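Search this site Search for: Go

How to Hang a Printed Kids' Curtain Behind a Table

41 comments - 285 shares

A curtain behind a white craft or play table hides a lot, but only if the length is right. Measure from the rod down to the tabletop, then take off half an inch so the hem sits just clear of the surface. If it touches, it drags every time someone moves a cup.

Wash and dry the fabric before you cut. Mine was a bear and moon print, light blue, and I left it hanging unhemmed overnight before pinning.
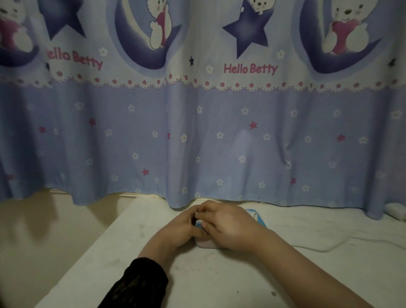 Naima Ezzat: I did the hem first and washed it later. It came up almost an inch short. Is there any way to save it?

Yes - let the hem down, press it flat and sew a narrow strip of plain cotton on the back as a facing. You get most of the inch back.

For the folds, buy fabric twice the width of the rod. Space the clips evenly, then run your hands down each fold from top to bottom. Steam on low from the back side so the iron never sits on the print.

Check the hem again after a week and re-pin if one side has dropped.

Share this 285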